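Dikora Laundry and Linen
Part-time linen sorter, Rernemar site

Posted Tue 9 July
Apply to: Shota Sakamoto, site manager

Dikora washes and folds table linen, aprons and kitchen towels for restaurants and small hotels. We have two sites, Devside and Rernemar. The opening is at Rernemar, on the upper floor of the old Ebihara building, next to the bus depot.

The job

You will sort clean linen by customer, check it for stains and tears, fold it, and pack it for the drivers. Most of the work is done standing. Small items such as napkins and dish towels are folded by hand. Tablecloths go through the folding machine, and you will be trained on that after your first month. You will also answer the phone when the front desk is out, which is usually over the lunch hour.

Shifts are four hours, mornings only, Monday through Friday. The pay is hourly and paid every second Friday. You get the same rate during training. In November we add Saturday mornings for the holiday orders, and those are optional for part-time staff.

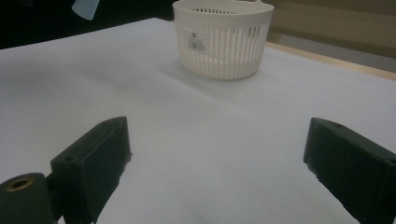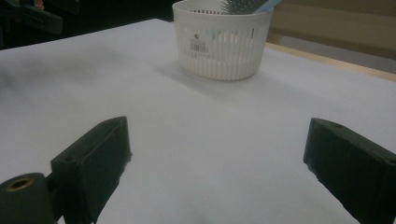
Hand sorting is the part of the job that new people find slow at first. Each customer has a number, printed on a small tag sewn into the hem, and we currently handle 101 customer numbers. You read the tag, look over both sides of the cloth, and put it with the rest of that order. Small pieces are kept in baskets with slotted sides, like the white one in the first picture, and the baskets go on the shelf in number order. Anything with a stain goes back to the wash room with a slip. Anything torn is set aside for the customer to decide on. We do not mend.

What we ask for

You should be able to stand for a full shift and lift a packed linen bag onto a cart. You need to read small print, with glasses if you use them. Laundry or hotel work is helpful but not required. Please do not wear perfume or scented lotion to work, as several customers have asked for unscented linen.

What we offer

Paid training, two weeks. Work shirts and shoes after the trial period. Free parking behind the building and a bus pass if you don't drive. Part-time staff can wash their own household laundry on site once a week, after the last load.

How to apply

Send a short letter or email saying where you have worked and which mornings you can start. A resume is fine but we don't need one. You can also pick up a form at the Rernemar front desk before noon. We will ask you in for a paid trial morning before making an offer. There are 8 of us on the morning crew, and you will meet most of them then.

If you applied at Devside last year, please apply again. The two sites keep separate files.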